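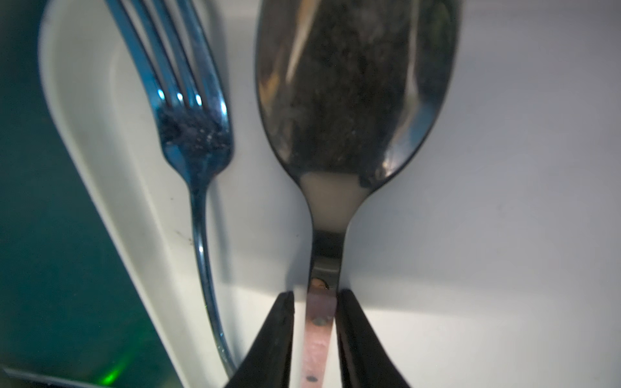
Can a two-finger gripper pick up cutlery without special fingertips?

Most of the ones I sell will manage it, as long as the fingers are slim and you come in across the handle and not the bowl. The wide padded ones struggle with anything thin lying flat, so for those I'd order the narrow tips as well.

Killton Slim two-finger gripper
In stock, black, sold singly

I've had the Slim on my own bench since February and it's the one I reach for first. The fingers taper towards the ends, so they get down either side of a narrow handle without shoving everything else in the tray about. I try every gripper on spoons and forks before I list it (shiny, curved, awkward little things!) and I put a wrist camera on while I do it, looking straight down past the fingertips. It's a fussy test but it sorts them out quickly.

How it got on against the others

Killton Slim: 10 spoons out of 10 lifted by the handle. Forks were nearly as good, though it likes to be lined up square with the stem.

Rirken Wide: lovely strong grip on mugs and boxes, but too chunky for cutlery unless you space it out.

Pirzada Soft: very gentle, and I'd have it for fruit any day. Spoons twist round in it a bit when they're lifted.

About the camera

I use the Likeo wrist camera, sold separately. Polished steel is hard work for any camera – you get bright streaks and reflections in the bowl of a spoon – so I aim for the handle and turn my bench lamp to one side. If you've already got a small camera you're happy with, the Slim's bracket has 2 slots and will probably take it. Drop me a line with the make and I'll check.

What's in the box

Gripper, camera bracket, cable, screws and a spare pair of fingertips. The camera and arm aren't included.

Wear

I had 3,000 open-and-close cycles on my first pair of tips before I swapped them. I'd give the screws a quick nip up every 1,000 or so.

Any questions, just email and ask for me, Evangelia Balaskas. I'm usually at the bench in the mornings, so afternoons are best for a proper reply.

Page updated 30 October 2025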